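Hallard abre en Marsden su nueva tienda de ropa de trabajo y vida al aire libre, en el antiguo almacén de lanas de la calle del Molino

Marsden, January 29, 2024 – Después de muchos meses de obras, de cajas apiladas en los pasillos de la oficina y de más de una conversación larga sobre el color de las contraventanas, Hallard tiene la alegría de anunciar la apertura de su tienda en Marsden, la primera que la marca pone en marcha fuera de la comarca de Hoklow, donde empezó vendiendo camisas y pantalones de faena por encargo.

La nueva tienda ocupa la planta baja del antiguo almacén de lanas Ritham, un edificio de ladrillo muy querido por los vecinos y que llevaba demasiado tiempo con la persiana bajada. Se han conservado las vigas, el portón de carga y la vieja báscula, que sigue en su rincón de siempre y que ya ha despertado la curiosidad de los niños que acompañaban a sus padres en los primeros días.

«Mi padre compraba aquí los sacos para la finca, así que entrar con las llaves en la mano me emocionó más de lo que esperaba», cuenta Chaimae Ouazzani, directora de Hallard. «Queríamos una casa donde la gente pudiera tocar el tejido, probarse las botas con calma y quedarse un rato hablando si le apetece. En el campo las compras se hacen así, y a nosotros nos gusta que se sigan haciendo así.»
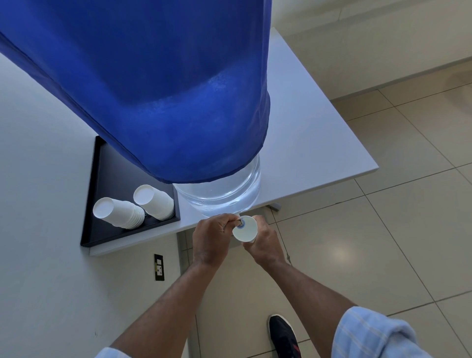

Una colección pensada para durar

Quienes se acerquen a Marsden encontrarán la colección completa de la marca: camisas de algodón grueso, chalecos acolchados, impermeables encerados, sombreros de fieltro y una línea infantil que hasta ahora solo podía pedirse por catálogo. Son 37 modelos de camisa, entre lisos, de cuadros y de rayas, además de 3 cortes de pantalón vaquero que se arreglan en la propia tienda sin coste para el cliente.

El taller de arreglos, instalado al fondo, junto a la ventana que da al patio, está a cargo de Samah Fahmy, costurera con larga experiencia en prendas de trabajo. Allí se cambian cremalleras, se refuerzan codos y se suben bajos, y también se atienden prendas de Hallard compradas hace años, aunque vengan – como suele pasar – con algún enganchón de alambre y bastante historia encima.

«Una buena chaqueta merece una segunda vida, y a veces una tercera», comenta Fahmy, que pide a los clientes un poco de paciencia en temporada de esquileo, cuando el trabajo se acumula.

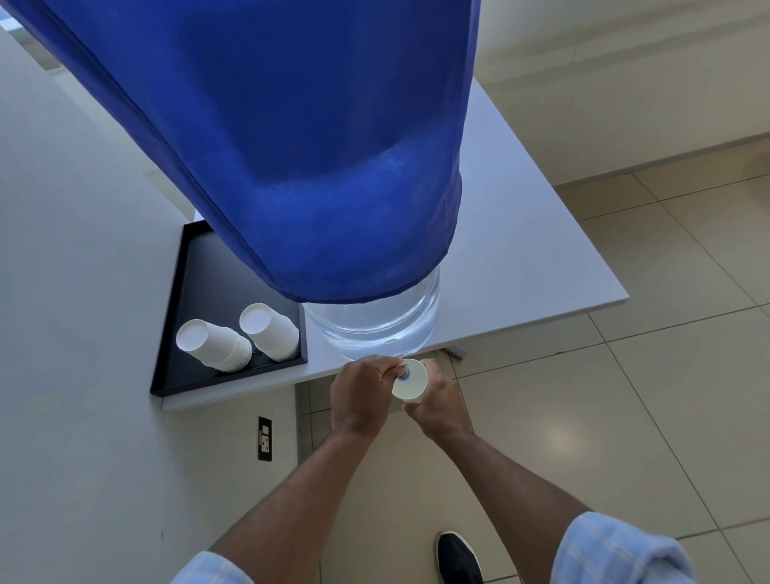 El equipo de Marsden lo dirige Hicham Hegazy, vecino del pueblo y antiguo encargado de la cooperativa agrícola, a quien muchos de los futuros clientes conocen ya por su nombre. Con él trabajan personas de la zona que han pasado varias semanas en la sede de Hoklow aprendiendo el oficio, desde el cuidado de la cera en los impermeables hasta la manera de medir un pie para que una bota nueva no dé guerra.

La apertura llega acompañada de un pequeño gesto hacia la comarca. Las primeras 100 personas que compren en la tienda recibirán un pañuelo de algodón estampado con un dibujo del almacén, obra de la ilustradora Chaimae Radwan, y una parte de la venta de esos mismos pañuelos se destinará durante todo el año a la escuela rural de Marsden, que necesita renovar su biblioteca.

Para octubre está prevista además una jornada de puertas abiertas con productores locales en el patio, con lana, miel y quesos, y esperamos de corazón que el tiempo acompañe.

La tienda se encuentra en la calle del Molino, 51, y dispone de aparcamiento para remolques en la parte trasera, con entrada por el camino del río. El servicio de venta por correo continúa funcionando como siempre desde Hoklow, y los pedidos pueden recogerse también en Marsden si así se indica al hacer el encargo.

Contacto de prensa: Abdelkrim Erraji, departamento de comunicación de Hallard, Hoklow.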